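Bags, week three

I said last time that I would write down how the collecting is going, mostly so I remember it myself when we come to train on it. The short version is that we have 600 usable examples with plastic bags and sheets, and I had hoped for 1,000 by now.

The plan hasn't changed. Two hand-held grippers, one in each hand, and the person does the job the way they would with their own fingers, within reason. Pick up the bag, find the opening, spread it, put it down flat. Each go is recorded from start to finish and counts as one example. Veronica Sima wrote the task sheet and I have stuck to it apart from one line, which asked for the bag to be folded in four. I can't do that with grippers and neither can Janaka, so it is out.

Thin plastic is harder than the cloths we did in March. A cloth stays more or less where you leave it. A bag moves when you breathe near it, and two layers of it look like one. Most of my thrown-away goes are the same mistake: I pinch both layers at once, don't notice, and then spend a long time pulling at an opening that can't open. I used to stop the recording when that happened. Now I let go, try again and keep the whole thing, as Janaka Kodikara thinks the recovery is worth having. I am not sure he's right, so those examples are tagged and we can leave them out later.

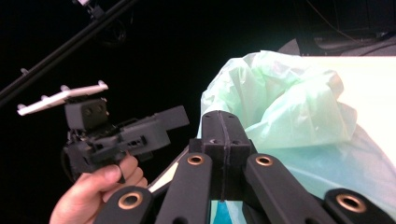 The other change is to how I start. For the first two weeks I set every bag out neatly before pressing record, and when Zbigniew Sobczak looked through the set he said they all looked like the same bag on the same morning. Fair enough. I now scrunch it up and drop it, and wherever it lands is where I begin. It makes for slower work and I lose more goes, but the set is a good deal more varied than it was.

Lighting is still a nuisance. Shiny plastic under a strong lamp gives white patches with no detail in them, and if the lamp goes down too far the edges of the bag disappear instead. I have settled on three lamp positions and change between them at each break. The numbers for each are in the notes file, under Petik, which is what we are calling this batch.

Some practical things for whoever takes the next shift:

Squeeze slowly. A fast squeeze is hard to line up with the video afterwards.

Keep both grippers in view of each other when you can. It helps with working out where the two hands are.

Change the bag when it gets soft. A new one behaves differently and we want both, but write down which it was.

Rest your wrists. I did a long run without stopping and the last part was so shaky that I deleted it.

We still want 3,000 before anyone trains anything serious. Liviu has done a small trial on what there is, and it learned to reach for the bag and close on it, and not much after that. I'll carry on with the sheets next and come back to the bags once Veronica has redone the task sheet.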